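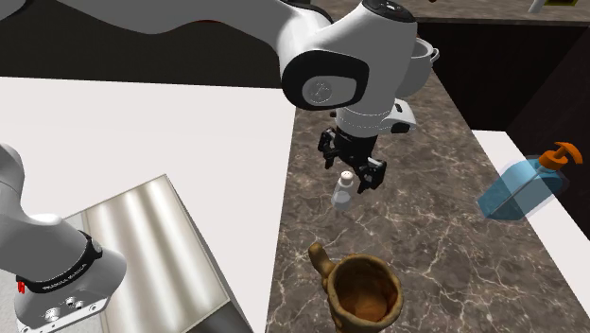 White robot arm, black two-fingered gripper.

How I finally sorted my giant pictures folder
Posted 2018-04-03

So my pictures folder had 1,046 files in it, all in one heap, and most of them had names like "copy of copy 2." I'd been putting it off since October (okay, longer). It took me two evenings and a lot of tea, and you can do it with the stuff already on your computer.

Make a backup first! I drag the whole folder onto a USB stick and then open a few files from the stick to check that they work. Please don't skip this. I once deleted a whole birthday.

Next, make a new folder next to the old one and call it Sorted. Inside it, make one folder per year and one extra called Unsure. I tried fancy categories the first time, with Garden and Family and Funny and so on, and then a picture of my aunt laughing at a tomato stumped me for ten minutes. Years are dull but they work.

Open the old folder, switch to the list view and click the top of the date column. Now you can grab a big run at once: click the first file, hold Shift, click the last one, and drag the lot into its year. Watch out for downloads and scans, though, as their dates are usually just the day you saved them. My grandmother's wedding was in 2016 according to my laptop.

Once everything's in a year, do the duplicates. Sort by size this time, and the twins land next to each other. Turn on large thumbnails so you can see what you're deleting. I got rid of 487 this way, and I still have no idea how I had nine copies of the same pie.

Then the names. I only rename the ones I'd ever want to search for, and I do it like this:

2017 lake trip Isabelle dock
2015 kitchen before painting

Year first, then the event, then who or what. Keep it in plain words, no slashes or question marks (Windows will complain). If you have a whole batch from one event, select them all, press F2, type the name once and hit Enter, and they all get numbered for you. I squeaked out loud when I found that one.

I ended up with 31 files in Unsure, mostly blurry floors and screenshots of recipes, and I'm leaving them there for now. When you're happy with Sorted, copy it to the stick too, and only then empty out the old folder.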